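Student project update, 1/? - the Ilmont robotics club has spent the whole term teaching a robot to tidy a bedroom. My own bedroom remains outside the scope of the project.

2/ Jaruwan Ratanaporn runs our data sessions. Her rule is that a human does the job first, slowly, then the robot gets a go. I have never done anything slowly in my life. 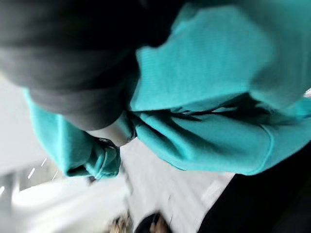

3/ We have 909 clips logged so far. Jaruwan has marked 33 of mine "too fast, see me."

4/ The task is called Rungrueang, after the street where somebody had the idea. Clothes on bed, pick up, fold, done. Three verbs and I've lost a semester to the first one.

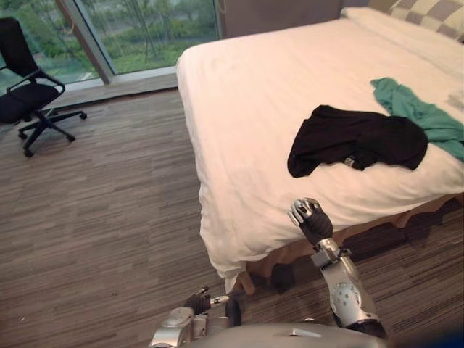 5/ Black on white bedding is the easy case, says our vision team. The vision team is 2 people and they disagree about green.

6/ Current argument: does a sleeve hanging over the side count as "on the bed"? We voted. It was a tie - back to it next week.

7/ Demo is in February. If you have strong opinions about T-shirts, my replies are open.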